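Group trip by car, two vehicles: how do you keep everyone together?

Posted in Road Trips & Driving

Agbayani68

Hi all! I've ended up as the person in charge of a weekend away for seven of us in two rental cars, and I'm already losing sleep over it. The drive is 262 miles each way, mostly highway with a twisty bit at the end where I'm told phones don't work. Last year we did something similar and the two cars lost each other before we'd even left the city. One lot stopped for breakfast, the other lot drove straight through, and we spent half the morning texting "where are you" back and forth.

So, do you drive in convoy or just agree on a place to meet? And how do you sort out who rides in which car without hurting anybody's feelings? We leave Saturday, pretty early, and I've got two people who get carsick and one who wants a bathroom every half hour (it's me, I'm the one).

Trallar

Don't convoy! I did it for years and it's miserable. The driver in back is staring at one bumper the whole time, running yellow lights and cutting people off to keep up, and the one in front keeps slowing down and annoying everybody else on the road. What we do now is pick two stops before we go, with an actual name and exit number, and whoever gets there first orders the coffee. After that you can drive your own drive.

For the part with no signal, download the map to every phone the night before, and then write the last few turns on a piece of paper anyway. Paper has saved me more than once. Put the address of the place on it too, plus the door code, because the car with the code always seems to be the one that gets there last.

On seating, I let the carsick people have the front seats, one per car, no discussion. Everybody else swaps at the stops. It mixes up the conversation and you don't end up with a fun car and a sulky car. Oh, and split the food between both cars. We once had all the sandwiches in one trunk and I'm still hearing about it.

Wodero

get walkie talkies, cheap ones are fine if you stay close. also fill both tanks the night before

Nasance

I mostly agree with Trallar, though I'd still stick together for that last twisty stretch if it's going to be dark or anybody's a nervous driver. Meet at the last gas station before the hills and go up from there as a pair, slower car in front.

A couple of other things from our trips. Ask the rental place if you can add a second driver to each car, and ask what it costs before you get to the counter! You don't want one tired person stuck behind the wheel all the way home. Take pictures of both cars, all four sides, before you leave the lot. And sort out gas money at the start. We each put the same amount in an envelope and pay for everything out of that, tolls included, and whatever's left buys ice cream on the way back.

For carsickness I swear by a cracked window, ginger candy and no phones. I also keep a few thin plastic bags in the door pocket where I can grab one without looking, and I've been very glad of them. Check them for holes first (ask me how I know).

Have a great time, and report back on how the seating goes!

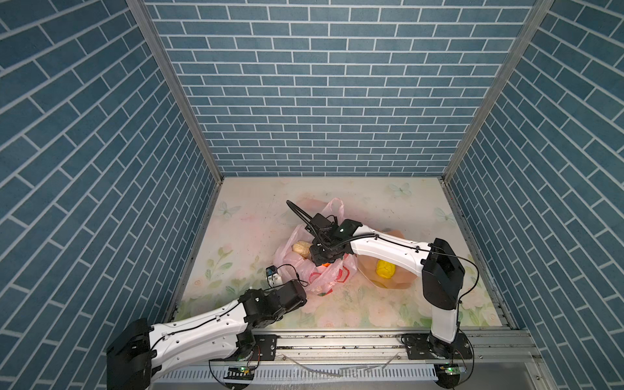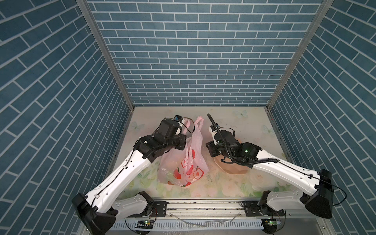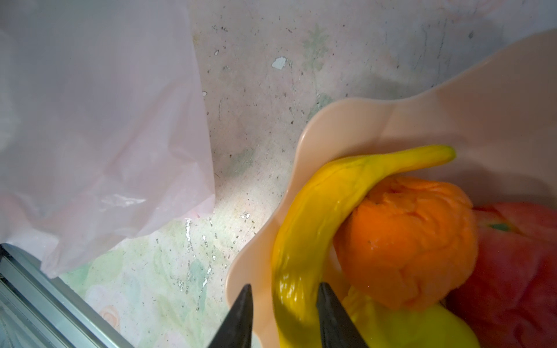
Pink plastic bag, first and last photos.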